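Search tips Go

November
By Barkico Workshop Desk

Budgeting for a small gripper

Price the spares before the arm. Finger pads wear first, so order 2 sets with the tool and put $300 aside for the first year. Mernano ships pads in 7 days. Nustetti takes over two weeks.

Measure the narrowest thing you plan to pick up, then the widest. Leave room in the budget for a second pair of fingers if one pair won't cover both.

Try the fingers on ordinary desk items before you sign.

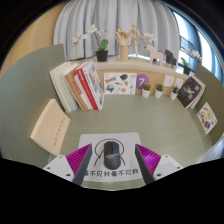 Ribbed finger pads and a computer mouse on its pad.

Ask Poduval for the trial rate in writing.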